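Research diary – the Van Dijk side, Stemmont

18th May

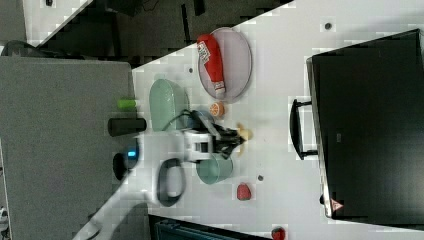 Morning: the reading room

Got to the records office at Stemmont when it opened and had the long table by the window until lunch. I had ordered the parish register with the Van Dijk baptisms, the land tax book that goes with it, and the folder of loose mill papers. The first two came up quickly. The folder did not come up at all, and the slip came back marked "in use." I asked who had it and was told it was with the conservator, so I put in a fresh request for next time and got on with the register.

The register is in worse shape than the film copy made me think. The outer edge has browned and the last letter or two of many surnames is gone. On the film I had read one entry as Henk, son of Pieter Van Dijk, miller. With the page in front of me the father's name is clearly Pauwel. I looked at it under the glass and compared it with two other Pauwels in the same hand, and the P and the long tail on the l match. So the Pieter I have been carrying on my chart since February has no baptism, no marriage and no burial, and now he has no son either. I have taken him off.

This changes more than one line. Pauwel Van Dijk was already on my chart as an uncle. If he is the father, then the Henk Van Dijk I descend from was raised in the lower mill and not the upper one, and the family story about the upper mill burning down belongs to his cousins. My mother told that story as ours. I will have to write to Anouk Baert about it before she prints it in the family booklet. She has the upper mill on the cover.

The godmother at the same baptism is entered as Griet, and then a surname I could only half read. It starts with N and has a j in it. There were Nijs families in the village at the time, so Griet Nijs is my best guess, but I have put it down in pencil. If it is her, she turns up again as a witness at a marriage in Ranent, and that would be the first link I have between the two places.

The land tax book

The clerk numbered the plots instead of naming the owners every year, so it has to be read with the key at the back. Plot 109 is the lower mill, with a house, a yard and the right to water. Pauwel is listed against it for 12 years running. After that the same plot goes to "the widow" with no name, and then to somebody called Michiels.

I had not expected Michiels. Annelies Michiels wrote to me last winter saying her people had once held a mill near Stemmont, and I answered that I had never come across the name. I owe her a letter and a copy of the page. It could be a sale. It could also be that the widow married again, which would make Annelies and me some kind of relations by marriage. The marriage register for those years is kept at Ranent, so that has to wait.

Copied out by hand:

Plot 109, the mill, house and yard. Pauwel Van Dijk, miller.
Same plot, the widow of the above.
Same plot, Michiels, miller. Tax owed from the year before.

The line about tax owed is in a different ink. I noted that but don't know what to make of it yet.

Lunch

Ate outside on the steps. Bread and cheese, and coffee from the flask. Walked down to the river afterward to see where the lower mill would have been. There is a parking lot now and a low stone wall along the bank that may be old. I paced it out against the sketch map but the river has been straightened and nothing fits. Came back with wet shoes.

Afternoon: the index, and Salamatu

Salamatu Owusu was on the desk after lunch. She has been putting the emigration lists on cards and let me go through the drawer for V. The card index is now up to 3649 names and she thinks the end is still a long way off. Spelling is the trouble, as always. Van Dijk is under Van Dijk, Vandyck, Dijk and Dyke, and the cards are filed by whatever the clerk wrote, so I went through all four.

Under Dyke there was a card for a Henk, laborer, leaving with wife and 2 children, last place of residence Drallulport. The age is right. Trade is wrong, but a miller's son with no mill would be a laborer soon enough. What bothers me is Drallulport. I have nothing to put any of the family there. It is two days' walk from Stemmont by the old road, and people did go there for dock work, so I can't rule it out. The card gives no names for the wife or children. Salamatu says the original list might, and that it is stored off site and takes a week to bring in. I signed the request.

She also showed me how to tell which cards were made from the originals and which from an older typed list. The ones from the typed list have a small t in the corner. The Dyke card has the t. That means somebody else has already read the name once and typed it, and I am reading it third hand. I should have asked about this years ago. I have at least six names in my notes taken from this drawer and I didn't write down the t on any of them.

Spent the last hour checking those six. Four have the t. One doesn't. One I couldn't find again at all, and I suspect I copied the name down wrong myself.

Evening

Typed up the notes while they were fresh. Redid the chart with Pauwel as the father and a dotted line to the Drallulport Henk. It looks thinner than the old one, with the whole upper mill branch moved off to the side, but I can give a source for every solid line on it now. I left my grandfather's version as it is and clipped the new one behind it.

Wrote to Annelies Michiels. Told her about the plot, said I had been wrong last winter, and asked if she has any paper with the widow's first name on it. Her aunt kept a prayer book with dates in the front – she mentioned it once and I never followed it up.

Started the letter to Anouk and stopped. She will want to know how sure I am about the l in Pauwel. I am sure of it, but I'd like to send her a copy of the entry along with one of the other two so she can compare them. The copies cost more than they used to, and they have to be ordered by letter. I'll do both at once.

To do

Order copies of the baptism entry and one other Pauwel in the same hand.
Finish the letter to Anouk Baert, ask when the booklet goes to the printer.
Mill papers, second request. Ring first to see if they are back from the conservator.
Ranent: marriage register, look for the widow and for Griet Nijs as witness.
Drallulport emigration list, original, ready in a week.
Go back through the old notebooks for anything else from the card drawer and mark it as unchecked.
New pencils. The reading room only had the hard ones left.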